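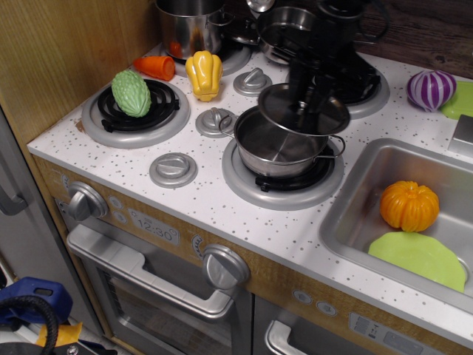
Learning > Family Programs > Interviews

Last updated: 29/11/2022

The Tollau Toy Library lends to 800 households from two rooms on Barrientos Street. Its director, Diệp Đinh, met with the Halov Family Learning Office to discuss how the collection is managed and what parents ask for.

Ms. Đinh joined the library when it held a few shelves of donated puzzles. The catalog now lists 4,000 items. "Families expected us to buy whatever was new," she said. "We looked at what was going out every week, and it was pretend food, blocks and dolls."

Loans run for 20 days and may be renewed once. Larger pieces are reserved by telephone and delivered within Halov for a fee of $8. Missing parts are not charged on a first loan, a rule Ms. Đinh introduced in March. "Parents were keeping the box closed at home because they feared the bill," she said.

Yao-tsung Fu, who oversees repairs, asked that borrowers return broken pieces along with the rest of the set. "A cracked lid can usually be mended if we have both halves," he said.

A second location in Cladside is under review. Ms. Đinh expects to present the lease to the board before the summer session.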